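Print this page
E-mail this to a friend

Zekirwood double wall moving boxes, pack of 16

Reviewed by Fadwa Shawky, 8/10/19

I bought these for a move from a second-floor flat to a house across town. I had used the Orkach boxes before and wanted something a bit taller for bedding and kitchen things. The Zekirwood ones come flat, strapped together, and the pack is heavy enough that you will want it delivered to the door.

Making them up is simple. The folds are already marked and the sides go square without much of a fight. There are no slots or tabs, so you need your own tape. I used one strip along the bottom and a second across it for anything with books in. It took me 50 minutes to do the lot, including finding the scissors twice.

Loaded with pans and plates they held up well. I carried most of them by the base, because the hand holes are cut too near the top and the card starts to give if there is real weight inside. With pillows and towels the hand holes are fine. Stacked three high in the hall for a week, the bottom ones bowed slightly but did not collapse.

Where they let you down is at the edges. The flat panels take scuffs and scratches without any harm, and a crease in the wrong place can be pushed back more or less straight. Once a cut edge starts to split, though, the layers peel apart and the tear carries on down the side.

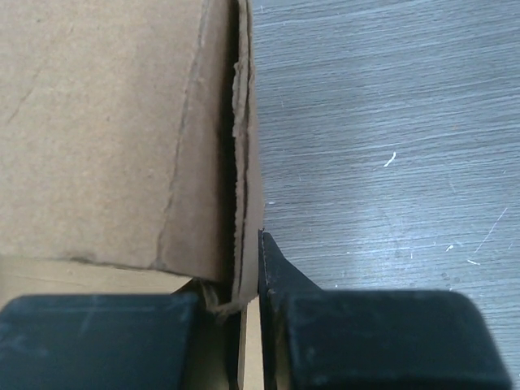 Parcel tape slows it but does not stop it, as the tape only grips the outer paper. I had better luck with wide cloth tape wrapped right round the corner. Opening them needs care too. If you pull the tape off in one go it brings the surface with it, so cut it with a knife and leave the strips on.

After the move I folded 7 of them flat to keep and put the worst 6 out for recycling. The rest are in the loft with winter clothes in. I doubt I would trust the ones I kept with books a second time, but they will do for light things.

My sister had the Usmani boxes in March and says hers tore less, although they are smaller and she paid more for them. For a single move the Zekirwood pack is good enough and the size is useful. If you move often, buy plastic crates.

Four stars for the size, three for the edges.

Print this page
E-mail this to a friend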